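Ticket 2688 – Effluent pond level sensor reading high, irrigation pump locked out
Site: Karppinen dairy unit, storage pond 2
Opened by: Kalevi Miettinen
Assigned to: Aatos Eskola
Priority: High
Status: Resolved, monitoring

Reported problem
The pond controller shows 97 percent full and has locked out the transfer pump. Visual check at the staff gauge puts the pond well below the overflow mark. High-level alarm sends a text every 15 minutes. The herd is still being milked twice daily, so washdown water continues to enter the pond with no way to pump it out to the paddocks.

Equipment
Controller: Cernent, firmware as installed in June
Level sensor: submersible pressure type, 4–20 mA, vented cable
Pump: Uvateck, three phase, soft start
Consent condition: no discharge to the drain or stream at any time. Overflow pipe is capped.

Log

Entry 1, Eskola
Asked site for raw loop current. Kalevi reads 19.5 mA at the controller terminals. That agrees with the displayed level, so scaling is not the problem. Fault is in the sensor, the cable or the junction box.

Entry 2, K. Miettinen
Junction box opened. Condensation on the inside of the lid. Desiccant cartridge has gone from blue to pink. Terminals look clean.

Entry 3, Eskola
A saturated desiccant can let moisture into the vent tube. If the tube is blocked, the sensor no longer references outside air and the reading drifts. Replace the cartridge, leave the lid off under cover for one hour, read the current again. Do not blow compressed air down the vent tube.

Entry 4, K. Miettinen
Done. Current now 18.9 mA. Small change only. Alarm still active.

Entry 5, Eskola
Pull the sensor and hang it in air. Expected reading is 4 mA.

Entry 6, K. Miettinen
Sensor was under a crust of solids on the pond floor. In air it reads 11.2 mA before cleaning. Rinsed with low-pressure water, nose cap removed, packed with sand and fiber. After cleaning 4.1 mA. Cable also slack at the bank, old ties broken.

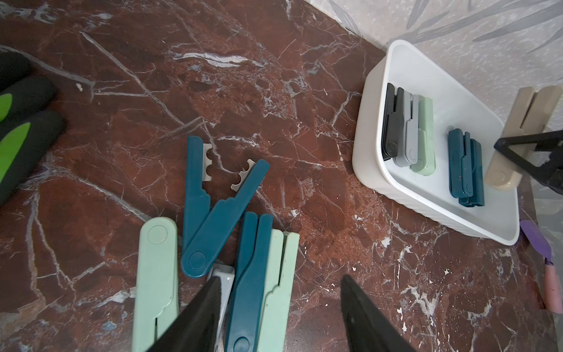
Aatos Eskola
Field Support, Effluent Systems

Cause confirmed as solids packed against the diaphragm, with the wet vent as a secondary fault. Instructions sent to site:

Rehang the sensor 300 mm above the pond floor, inside the stilling tube.
Secure the cable at the bank with no sharp bends. The vent tube must not be pinched.
Set the low-level offset to 300 in the controller menu, then save and restart.
Clear fault code 628. The pump stays locked out until it is acknowledged by hand.

Entry 8, K. Miettinen
Completed October 10, 2009. Display agrees with the staff gauge. Code 628 cleared on second attempt – the first time I had not saved the offset. Pump ran for more than 6 hours without a trip. Walked the drain and the stream bank, no sign of discharge.

Entry 9, Tiina Rautiainen
Two spare desiccant cartridges added to the site order. Please check the color monthly.

Entry 10, Eskola
Leaving open for monitoring. Site to send the loop current after the next heavy rain.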